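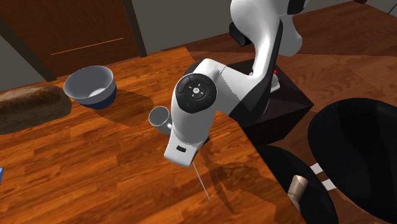 Loaf, bowl and mug on the table.

Stale loaf, what do you do with it?

jolanta_m
Good evening all. I bake one big loaf every week and the last third is always too hard for sandwiches. In my family we made bread soup: onion, caraway, stock, the old bread in cubes, and an egg on top. My neighbour in Woncombe says this is a waste and I should make only breadcrumbs. What is your habit?

clodagh_t
Breadcrumbs every time. I dry the slices in a low oven for 20 minutes, crush them and put them in the freezer. Soup with bread in it goes to glue on me.

jolanta_m
Clodagh, it becomes glue if the bread is boiled together with the soup. I put the cubes in the bowl and pour the soup over them. Then you must eat it at once.

Mulcahy
Neither. Bread and butter pudding, 9 slices, 2 eggs, plenty of nutmeg.

clodagh_t
With a sourdough crust? You'd break a tooth.

Mulcahy
Soak it longer. Mine sits in the milk from lunch until tea.

aoife_mm
I am with Jolanta about the soup but I would leave out the caraway, it covers everything. Do you toast the cubes first?

jolanta_m
Yes, in a dry pan, until the edges have colour. About the caraway I cannot agree, without it this is only onion soup. But you may use half a spoon and see.

Róisín
Can it be done with rye? I have half a loaf in the bread bin since the weekend.

jolanta_m
With rye it is even better, only put less salt in the stock.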